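The Drawer Years

I moved to Grarnedthorpe in November with one suitcase, a kettle and a box labelled MISC that I had already moved through four flats without opening. My old place in Pudedstead had a whole spare room for this sort of thing. The new one has a kitchen you can cross in two steps, so the box finally had to be dealt with!

I gave it an evening. Three hours later I was sitting on the floor reading the instructions for a hand blender I gave away years ago, and I was having a lovely time. There was a bus ticket (85p, imagine), a key to something, a birthday candle shaped like a 3, and a raffle ticket, number 3441, which I'm fairly sure never won anything but which I still can't quite throw out.

My gran had one drawer for all of this, to the left of the cooker, and it stuck in damp weather. String, fuses, takeaway menus, a torch that needed a thump. If you asked her for anything at all she'd say "try the drawer" without looking up, and in you went up to the elbow. I've lived in tidier houses since and never found a plaster as fast.

So I've stopped fighting it. I did try the other way, mind you. I bought 20 little dividers from a shop called Teltidura, all clipped together like a puzzle, and for a fortnight I had a place for batteries and a place for pens. Then somebody came round, I needed the table clear in a hurry, and in went the post, the scissors and half a packet of mints. The dividers are now in the drawer too, in a bag.
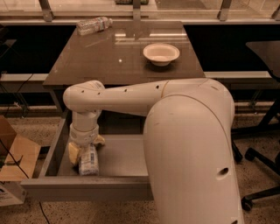
Reaching into an open grey drawer under a dark brown tabletop.

My one rule these days is that it has to shut. When it won't, I tip the lot on to a tray, make a pot of tea and have a rummage with the radio on. Dead pens go, foreign coins go in a jar, and anything with a plug on the end gets one more chance. Last time I found the spare key for my bike lock, about a month after I'd cut the lock off.

The raffle ticket went back in, under the string.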